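Ildale's Soup Night Library Opens Its Doors for Good

April 3, 2024

After a winter of borrowed rooms and folding tables, the Ildale Soup Library has a home of its own, and what a home it is! The new space on Skerkdale Road opened last week with a line out the door, a very loud kettle, and enough lentil soup to feed the whole block twice over.

The idea is simple. You join, you learn a recipe from a neighbor, and you leave one of your own in the card drawer for the next person. The drawer now holds 600 recipes, some typed, some scribbled on the backs of envelopes, and one written entirely in rhyme (a leek and potato, and the rhymes are pretty good).

"We started in November with a box of index cards and my mother's ladle," said founder Oratile Moodley. "I thought we might get a few people from my street. Then folks started coming over from Mtshali with their own bowls."

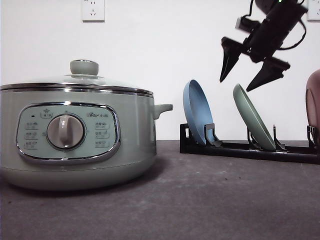
Do you need to know how to cook before you join?

Beginners are welcome at every session, and many members had never made soup from scratch before their first night. Each newcomer is paired with someone who knows the recipe of the evening.

The building used to be a shoe repair shop, and the old counter has stayed put at the front, where members now sign in and argue happily over dumplings. Kgomotso Gumede spent most of February scraping paint off the back windows, and the light that comes through them in the late afternoon is just lovely. The shelves along the side wall are for the swap: beans, barley, dried mushrooms, jars of stock spices, whatever people have too much of at home.

Opening night belonged to Ottavio Marchetti, who taught a bean and cabbage soup from his grandmother's village and would not let anyone touch the salt until the very end. The room smelled wonderful. By eight the first batch was gone, and he was back at the cutting board with a fresh head of cabbage, telling the same story about his grandmother's goat to a whole new crowd.

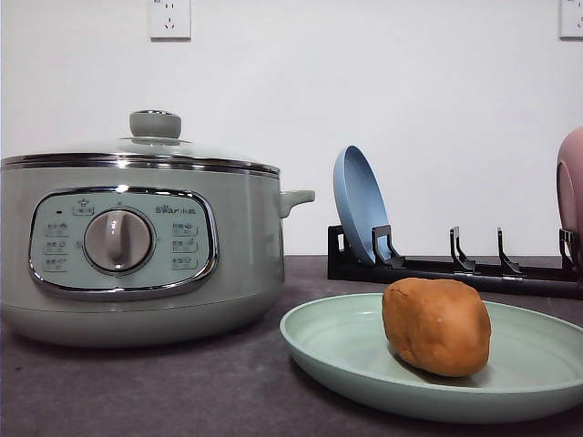
Next up is a month of cold-weather favorites before the menu turns to spring. Vusumuzi Ngubane will lead a session on butternut soup with ginger, and there are three evenings set aside for broths, from a quick chicken one to a slow mushroom one that needs most of the day. Places are kept to 22 a session so that everyone gets a turn at the chopping board, and the broth evenings are filling up fast.

A recipe book is on the way too! Fiona Tosh is sorting through the card drawer with a small local printer, Brilness, and hopes to have the first copies ready in November, in time for the library's birthday supper. Members whose cards are picked will be asked to come in and cook the dish once more, mostly to settle what is meant by "a good handful." 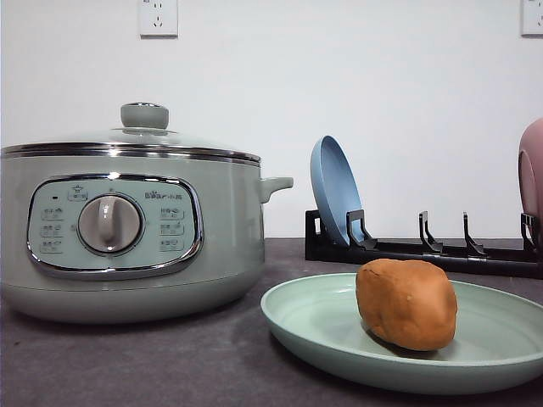 Tosh is still looking for fish soups and anything with sweet corn, so if you have one in the family, bring it in. Cards can be dropped through the mail slot at any hour. Sessions start at six, and bowls are provided, but please bring your own spoon.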